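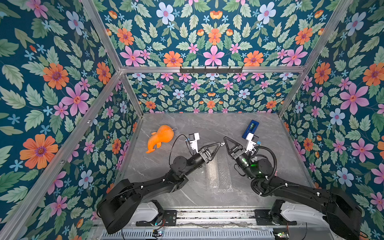
Can I put an old soft toy in the washing machine, or does it have to be done by hand?

Posted by Miroslava Stelmakh, Cumthorpe

Mine came out of the loft after 14 years in a bin bag and smells of loft. No label left on any of them.

damp_flannel

Most of them can go in the machine on a cool gentle wash, inside a tied pillowcase. The ones to keep out are anything with a music box, cardboard in the feet, or that crunchy old straw stuffing. Give them a good squeeze first and you'll feel it.

I've done loads this way (three kids, one very sicky dog) and the only casualty was a rabbit whose ear was hanging on by a thread before I started. Check the seams! What I do:

1. Brush off the dust outside, then mend any holes.

2. Dab a wet white cloth somewhere hidden to see if the dye comes off. Reds and oranges are the worst for it.
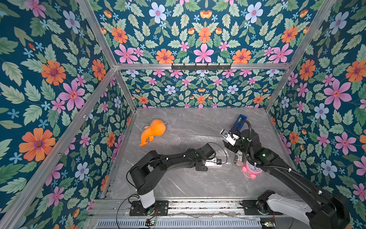 3. Into the pillowcase, half the normal liquid, no softener, lowest spin you've got. My Aguirre has a "delicates 30" setting and I use that.

4. Roll it in a towel and kneel on it. Then peg it up in a mesh bag, not by the ears.

tealady224

Hand wash. Always hand wash. Machines ruin the fur.

Pogs mum

I'm somewhere in the middle. If it's fleecy I machine it, if it's long fur I do it in the sink with a squirt of Barnulus and lukewarm water. The washing isn't the hard bit though, it's the drying. A fat toy can feel bone dry outside and still be soggy in the middle, and then you get that sour smell and you're back where you began. I leave ours over the airer for days and turn them whenever I walk past. 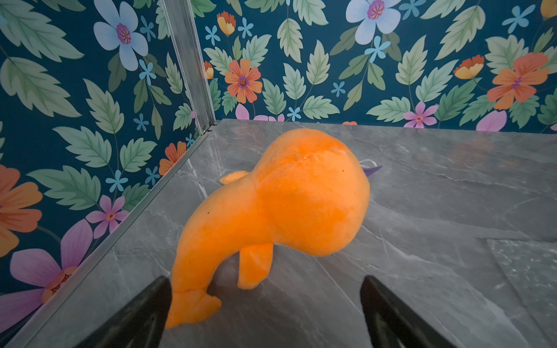
If it's still whiffy after that, pop it in a bag with a few spoons of bicarb, shake it about, leave it overnight and hoover it off with a sock over the nozzle. It shifted cigarette smoke from a charity shop bear I'd nearly given up on.

Comments (3)

Flaleck: bicarb trick worked on a camel, cheers

Miroslava Stelmakh: Thank you all. Two are in the machine now and the growly bear is staying out of it, I think he's got something rattling in his tummy.

oldbiscuit: can you do this with cushions as well?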